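Filed under: Reviews > Workshop > Grippers & end effectors

Two fingers good: the Eltetti parallel gripper against the Drilleo

I should say at the start that I wanted the Drilleo to win. It costs £485, and the Eltetti costs £1,096, and I am the one who has to explain the difference to Loubna Ramadan, who signs for things.

Both do the same dull job. They open, they close, and they are meant to stop closing before they crush whatever you put between them. The Drilleo is very good at the first two. Its force setting runs from "gentle" to "firm" on a plastic dial, and I have used it since July without finding where one ends and the other starts. Gil-soo Hong marked the dial with a paint pen to help. It didn't.

The Eltetti has no dial. It has a settings page, badly translated, with a force limit that does what the number says. I ran it through 500 picks on our marker blocks and trays, then did the same with the Drilleo, and by the end I had stopped pretending it was close. The Drilleo dropped things politely, in more or less the right place.

Camera work was the other half of the test. Our set-up finds everything from printed markers, with a wide view of the table for planning and a close view at the wrist for the last bit of the approach.
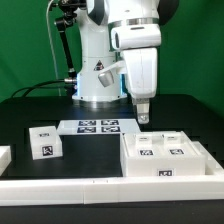 Wide view first, wrist view second.

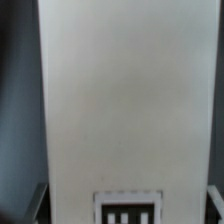 Do you need a wrist camera if you already have a good fixed one?
For big parts with plenty of room round them, a fixed camera will do. Once you are reaching into trays, or the arm gets between the camera and the part, add the wrist camera and budget an afternoon for calibrating it.

My complaints about the Eltetti are small but I intend to make them. The cable leaves the body at exactly the angle you don't want. The spare finger pads come in a bag apparently sealed for space travel. And the manual tells you to grease the slides every 3,000 cycles — it doesn't say with what. Corentin Le Goff wrote to ask and was sent the same manual again, in French.

Support for the Drilleo was much better, I have to admit. They answer the phone. They have had the practice.

So the Eltetti stays on the arm and the Drilleo goes to the Tremton bench, where Lleucu Cadwaladr has foam blocks to move and low expectations. If foam is your line of work, save your money.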